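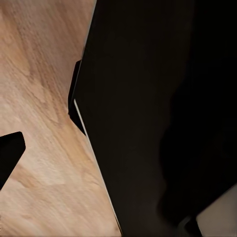 What is a Grunton skiff?

A small flat-bottomed rowing boat, plywood on frames, built at home from plans or a kit. Overall length 14 feet. Usually rowed by one person, sometimes two.

The Grunton skiff (also Grunton pulling skiff, in older club papers just "the Grunton") is a hard-chine open boat for sheltered water. Named for the village of Grunton, where the first ones were put together in a rented barn. Plans sold by Tsang Boat Plans, kits by Prasham Kits. Not to be confused with the Grunton punt, a shorter duck boat with square ends.

Design

Flat bottom, slight rocker, plumb stem, narrow raked transom. Two side panels and one bottom panel, each scarfed from two sheets. Chine logs inside the hull, which sets it apart from stitch-and-glue boats of the same size. Three frames, the middle one doubling as support for the rowing thwart. A skeg aft to keep her tracking straight. Early boats had a smaller skeg and wandered badly in a crosswind, many owners later added a deeper one.

Two rowing stations. The forward station is used when a passenger sits aft, otherwise the boat squats by the stern. Oars of seven and a half feet are given on the plans, though taller rowers tend to go longer.

Construction

The plan set runs to 17 sheets, with a separate booklet for the oars. Sides are bent around the frames upside down on a simple strongback, then the bottom goes on, glued and screwed. Older instructions call for bedding compound at the chines. Current ones call for thickened epoxy. Fiberglass tape on the outside seams is optional but common, particuarly on boats kept near rocky landings.

Wood for the thwarts and gunwales is left to the builder. Spruce, fir and cedar have all been used. Weight depends a lot on this. The plans themselves give no finished weight, a regular complaint.

Finish is paint on the outside, oil or varnish inside. Varnished bottoms were tried on several early boats and dropped, too slippery underfoot.

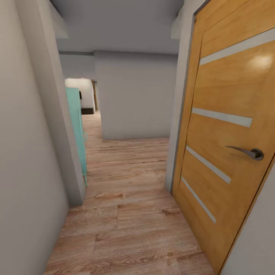 Variants

The Utis is the main one. Same bottom panel, higher sides, a small daggerboard and a spritsail of 23 square feet. Heavier to row. Hull shape otherwise unchanged, so most clubs list both boats together. A double-ended version was drawn but plans were never sold.

Kits for the standard boat come with panels cut and scarf joints started. Kits for the Utis leave out the mast, which the builder has to make or buy.

Numbers and use

Hull numbers are handed out with each plan set, whether or not a boat gets finished. The register stood at 339 on 26 March 2022. How many were ever launched isn't known. Old boats turn up under other names, often with the number plate gone.

Used mostly on ponds, slow rivers and harbors. Some camps keep them for teaching. The class has no racing rule, but an informal row is held at Grunton every April, open to any flat-bottomed boat under oars. Course lenght varies with the tide.

See also

Flat-bottomed boat
Chine log
Spritsail
Grunton punt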